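The spreadsheet at Bresudent has 124 rows, and Danang Ngau loves every one of them. He runs operations for the small testing lab, and for most of the fall he has been working out what it takes to bring a robot arm onto the bench. Row one is the arm. The other 123 are where it gets fun!

"Everybody asks me what the arm costs," Ngau says. "I want them to ask what the table costs."

He has a point. The first quote, from a dealer called Funov, covered the arm, a gripper and shipping. It left out the enclosure panels, spare fingers, cable ties, a service plan and the hours a technician would spend teaching the thing where a tube is. Ngau added those himself, line by line, and then sent the same list to a second dealer, Jutex, so he could lay the two side by side. I wish more buyers did this – it took him an afternoon, and it changed the whole plan.

The job he has in mind is modest: tubes in a rack, picked up and set down, all day long. Start with two tubes, he says, and a bare white table with plain walls. Get that right and then spend money on the next step.
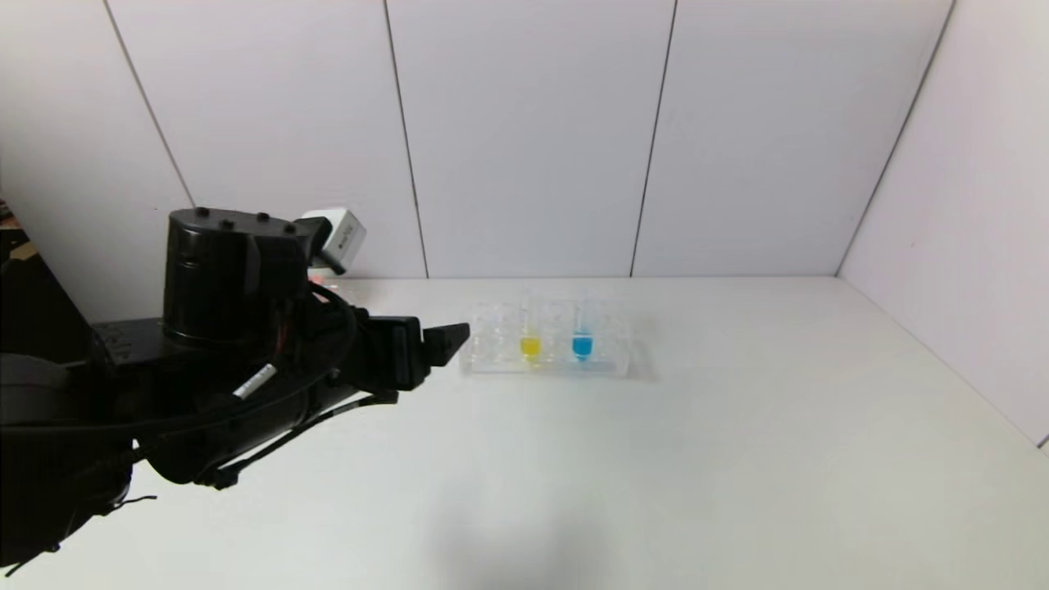

How much of the budget should go to things other than the arm itself?

Plan on 60 percent for a first setup, counting the enclosure, the gripper, spare parts, training and staff time. The share drops on a second station, where the training is already paid for.

Ngau keeps a separate tab for racks, and it's my favorite. Clear ones look great and are easy to clean, but a camera can have a hard time with see-through plastic, so he has set money aside to try a few kinds from Byun before ordering in bulk. Lighting gets its own line too.

The final order goes in this January, with one arm to start and an option on another. Ngau has already measured the doorway – twice – and moved a freezer.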